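Course notes, unit 2: From hand-held grippers to a trained policy
Instructor: Ornella Caputo

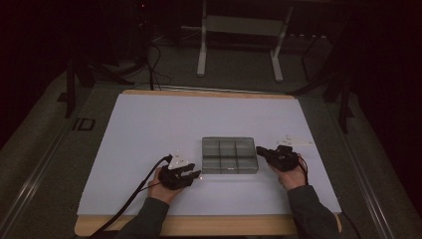
1. What we record

Each gripper gives us three streams: a pose, a jaw opening and a time stamp. The head view gives us images. All four have to line up before anything can be learned from them. Most of the trouble students had in last February's course came from this step, and very little came from the network.

The pose of a gripper is its position and rotation in some fixed frame. We use the board frame. Its origin is the near left corner of the board, x runs right, y runs away from the person, z is up. Write your code so that the frame name is part of the variable name. T_board_grip means "the gripper, given in the board frame." If you chain transforms, the inner names must match:

T_board_grip = T_board_head * T_head_marker * T_marker_grip

The last term is fixed and comes from calibration. The first changes whenever the head moves.

2. Marker plates

A white plate with dark markings sits on top of each gripper. A plate is good to track when it faces the view and has contrast with what is behind it. A white plate against a white sheet is a hard case. The detector finds the dark markings well enough, but the outer edge gets lost and the corner estimate drifts. Two things help:

Lower the exposure until the sheet is no longer saturated.
Fit corners from the inner markings only (set use_outer_edge to false in the Woveo config file).

When a plate is seen at a steep angle, there may be two rotations that explain the image almost equally well. The solver can flip between them from one image to the next. Check for this by plotting the rotation angle over time. A flip shows up as a sharp jump with no matching jump in position. Reject those samples and interpolate if the gap is short. If the gap is long, drop the episode.

3. Time alignment

The cables carry jaw data at one rate and images come in at another. Do not pair samples by index. Pair them by time stamp, and resample the faster stream onto the slower one. Use linear interpolation for position and jaw opening, and slerp for rotation.

Then find the fixed delay. Open and close the jaws sharply a few times at the start of every session, find the same motion in the images, and shift one stream until they agree. In the Banholm set the delay was 137 ms. Left alone, a delay like that teaches the policy to close before it has arrived.

4. Actions

For two hands, one action is a pair: the left target and the right target, each with a jaw opening. We write targets relative to the current gripper pose. Absolute targets tie the policy to one board placement. Also store the left gripper relative to the right. With a rigid tray between the hands, that relative pose must stay nearly constant once both sides have hold of it, and the policy needs to see it as an input.

Clear plastic gives poor depth readings. Do not use the depth image to find the tray. Train on color images and let the network pick up the dividers and reflections.

5. Exercise

Download the Wevadano set (3113 episodes) and do the following.

a) Load one episode and plot x, y, z for both grippers in the board frame.
b) Find every rotation flip. Report your threshold and how you chose it.
c) Estimate the delay from the opening jaw motion. Use cross-correlation.
d) Compute the left-to-right relative pose and mark where it becomes steady.

Hand in code and plots together. Label axes with units. The reading is the Chávez notes, sections on hand-eye calibration and on slerp. Part d needs clean output from part b, so do them in order.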